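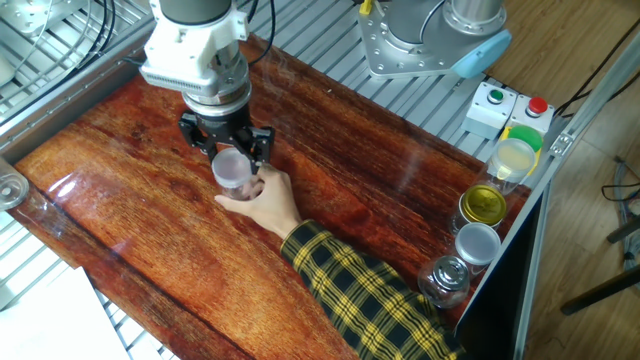

7. When the gripper won't let go

I've had this fault on my Lulura setup more times than I'd like, usually right after a force limit change. The fingers close, the program moves on, and the release command just never lands. It can happen with any container, and a plastic jar with a frosted lid like mine is no exception, so know where your red button is before you put a hand anywhere near those black fingers.

1. Press the red button. Don't reach in first!
2. Support the jar low down, fingers around its side, well below the gripper.
3. Open Manual and set the force limit to 100.
4. Tap Release and wait 7 seconds - it's slow, let it be slow.
5. Still stuck? Write down the code (mine was 351) and call Jhun Mercado at Cikside.

Caution: never twist the jar free. I tried it once and had to redo the whole finger calibration.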